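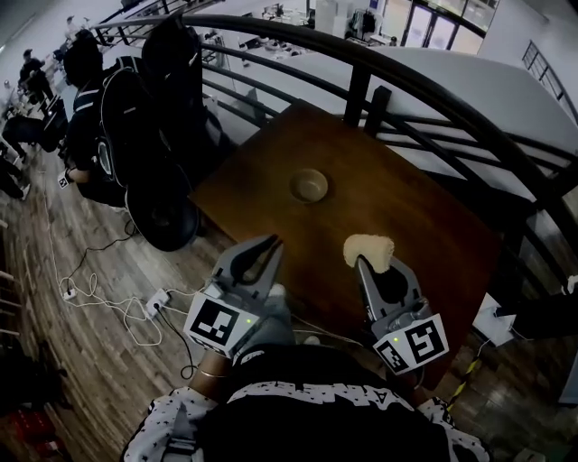 Most advice on waking up an old leather rugby ball tells you to soak it in oil. I don't buy it. Oil makes the leather heavy and the stitching soft, and you'll be chasing a slick ball all season. Use a little saddle soap in a small round bowl and a rounded, sponge-like pad, and keep the pressure light.

Work one panel at a time and go easy near the seams. Wipe off the soap, then leave the ball in the shade for 10 hours -- not on a radiator, whatever your coach says.

Pump it up in 5 short goes and check the shape between each. The Plorken balm is supposed to "restore grip." I tried it on two balls and couldn't tell which was which by Monday.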